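2025-02-11

Many parents write to me with the same question: how do I help my child with reading when English is also not my first language? I am a parent like this too, so I will tell what we do in our house. I am not a teacher with a diploma in this. I only had two children learn to read at our kitchen table, in a language that I still pronounce wrong.

The older one was 8 when we moved to Wimlow. She could read well in our language but in English she stopped at every second word. The school gave us a list of books and a sheet where I must sign each evening. I signed, but I did not know if she understood anything.
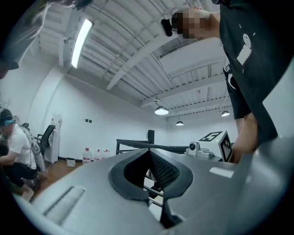

So the first change was that I stopped correcting. Before, I corrected every word, and sometimes my correction was also wrong, and then we both were angry. Now she reads one page and then tells me in our own language what happened on it. If the story makes sense, we go on. If it does not, we read the page again together and look for the place where we got lost. Usually it is one small word, like "although" or "unless".

The second change was the time. We used to sit 46 minutes, one time I really measured it, and the last part was only tears. After this we read in 4 short pieces during the day. One is before breakfast, when nobody is tired yet. I was afraid the teacher would not like it, but she said it is fine as long as the reading is done.

We tried also some paid things. Givora sends a box of thin books each month, and the stories are good, but the print is too small for a beginner. With Vevon, the app, my son learned to press the right answer without reading the sentence – he looked which button was green before. I canceled it in April. What stayed with us is the Mittal word cards, the old set with no pictures. I write our word on the back with a pencil.

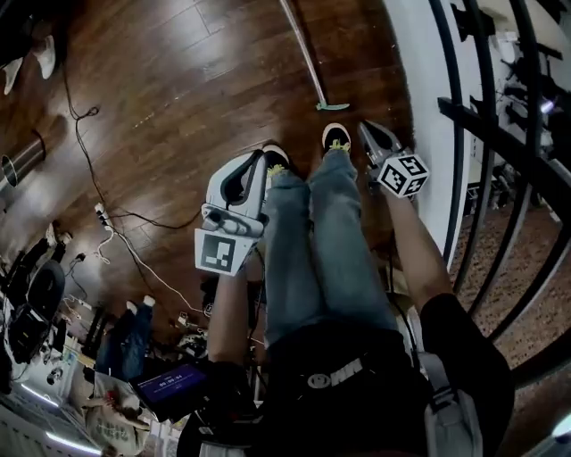

About the cards I have one advice. Do not take the full pack. We take maybe ten in the morning and put them on the stairs, and to go up you must say the word. My son goes up the stairs a lot more now. The difficult ones stay on the bottom steps until he is bored of them, and then we change.

For writing I have less to say, because I am still looking for a good way. We keep a notebook where each of us writes 2 sentences before bed, me also. I make mistakes and my daughter finds them with great pleasure. She has her own red pen for this.
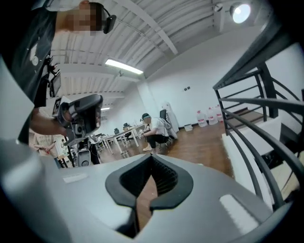 Light gray housing with the black notch in the middle.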